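Microfibre towels last for years if they're kept away from the rest of the laundry. Most of the ones that end up scratchy or stop picking up water have been washed with cotton, dried too hot or coated in fabric softener.

## Washing

- Shake the towel out before it goes in. Crumbs and grit caught in the pile will scratch a glossy tabletop later.
- Wash with other microfibre only. Cotton sheds lint and the pile holds on to it.
- Use a small amount of liquid detergent, warm water, and no softener or bleach.
- Wash dark greys on their own the first time. Some lose a bit of colour.

If a towel has already gone waxy, soak it overnight in a bucket of warm water with half a cup of white vinegar, then run it through a plain wash. A second soak is sometimes needed.

## Drying

Line drying is best, in the shade. In the dryer use the lowest setting and leave out the dryer sheets - they do the same damage as softener.

## Folding and storing

Fold thick towels in half and then in half again, with the bound edges together. Quilted ones don't hold a sharp crease, so don't bother pressing them flat. Keep them in a lidded bin if the shelves are open, and put the floor cloths in a separate one.

A plush towel with a raised zigzag is good for spills and for drying a big white table after it's been wiped down. For a streak-free finish, go over it once more with a flat-weave cloth.

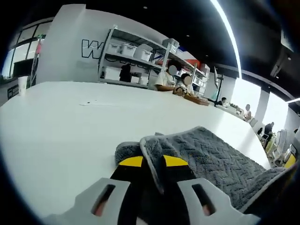
Halima Oyewole writes that she skips the vinegar and boils hers for ten minutes in an old stockpot, which has worked on everything except the cheap ones from the hardware store - those went stiff along the binding. She also cuts a corner off any towel that's been used on the oven, so it never goes back in with the good ones.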